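Edside Hall Kitchen Guide
Section 4: Setting up the glass cabinet

January 24, 2019
By Natnael Araya

Last updated in March, step 9 corrected by Sumeya Teshome

4.1 Before you start

This section is for the person who puts the drinking glasses and the pitchers in the white cabinet at the brick wall. If you have only plates and cups to store, go to section 5. The cabinet must already be standing and level as in section 3. If you push gently on the side with your open hand and it moves, please go back and do the levelling again before any glass goes near to it.

You will need:

- two clean cotton tea towels, one for washing up and one for polishing
- a soft bottle brush with a long handle
- white vinegar
- the Tranum shelf liner, already cut
- the bag of shelf pegs
- a low tray with a rim

Caution: Do not use the wire brush which is kept under the sink. It is for the oven racks and it will scratch glass.

4.2 Preparing the shelves

1. Open the glass-paned door fully. Hold it by the white frame and not by the pane. Keep one hand on it until you feel that it stays open by itself.

2. Wipe each compartment with a damp cloth, also the corners at the back. Brick dust collects there more than you would think.

3. Let the shelves dry. Do not put liner on a damp shelf, it will lift at the front edge and then a glass can catch on it.

4. Look at the small holes in the panels. Those that carry a shelf must have a peg pushed in to the end. Pegs that sit halfway are the most common fault in this cabinet. Carol Pearce lost a whole shelf of jam dishes this way and we are still finding pieces of them.

5. Lay the liner with the smooth side down. Trim it so that nothing hangs over the front.

Note: The liner is cut for compartments 2 and 3. For the others you must measure yourself. The roll is in the drawer with the string.

4.3 Checking each piece

Every glass is checked before it goes in the cabinet, including the ones that came straight from washing. Do it by the window if you can.

6. Hold the piece upright by its lower part. Turn it slowly one full turn and look at the rim from the side, then from the top. A chip on the rim catches the light before you can feel it, so use your eyes first and never your finger.

7. Look through the wall of the piece at something with straight lines. The brick wall is good for this. The bricks will look bent, and this is normal for curved glass. What you search for is a thin line which stays in the same place on the glass when you turn it — that is a crack, and the piece must go out.

8. On a pitcher, check also the handle where it joins the body, at both ends, and the spout. These are the places where pitchers fail.

The patterned tumbler, with its pink lattice, hearts and tulips, and the clear pitcher:

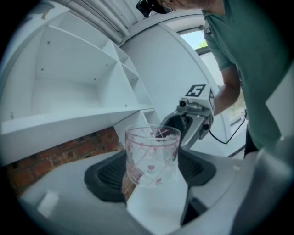
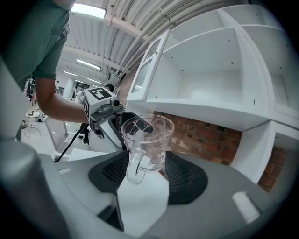
9. White streaks on plain glass are most times from hard water. Mix one part vinegar with four parts warm water, fill the piece, and leave it for 18 minutes. Empty it, go over the inside with the bottle brush, rinse twice and dry with the polishing towel. If the streaks are still there, repeat one time. If they remain after the second time the glass itself is worn, and it can still be used.

Caution: No vinegar on printed glasses. The print sits on the surface and becomes dull. Wash these by hand with ordinary dish soap and lukewarm water, and do not rub across the pattern with the rough side of the sponge.

Caution: Do not pour hot water in a cold pitcher. Let the pitcher stand in the room first. This applies in winter especially, when the kitchen is not heated overnight.

4.4 Placing the pieces

10. Put the checked pieces on the tray, not more than six at one time. Carry the tray with both hands. If the door of the hall is closed, ask somebody to open it — do not balance the tray on your hip.

11. Pitchers go on the lower shelf section, with the handle turned toward the front at a slight angle. In this way the next person takes it by the handle and does not have to grab the rim.

12. Printed tumblers go in compartment 2, standing upright. Do not stack them, also not "only for today". A flared glass goes easily into another one and then it does not want to come out again.

13. Plain tumblers go in compartment 3. Leave a finger's width between the glasses.

14. Close the door slowly. If you hear glass touching glass, open again and move the front row back.

Note: If two tumblers are stuck, do not twist them. Put cold water in the inner one and stand the outer one in warm water for a short time. Then lift straight up. Dagim Birhane has saved several in this way, and broken one, so wear the thick gloves.

4.5 If something breaks

Put shoes on first, if you are in socks. Pick up the large pieces with gloves and lay them in a box, then sweep, then go over the floor with damp paper. Write GLASS on the box with the marker and tape it closed. It does not go in the recycling, because the Mekonnen depot takes bottles and jars but no drinking glass.

Write the broken piece in the cupboard book with your initials. Fasil Dinsa orders replacements from Drallomo and he needs to know if it was plain or printed. The printed ones must be ordered by colour.

Related sections

Section 3: Levelling the cabinet on an uneven floor
Section 5: Plates, cups and the everyday bowls
Section 6: Care of tea towels and cloths
Section 9: What goes in which bin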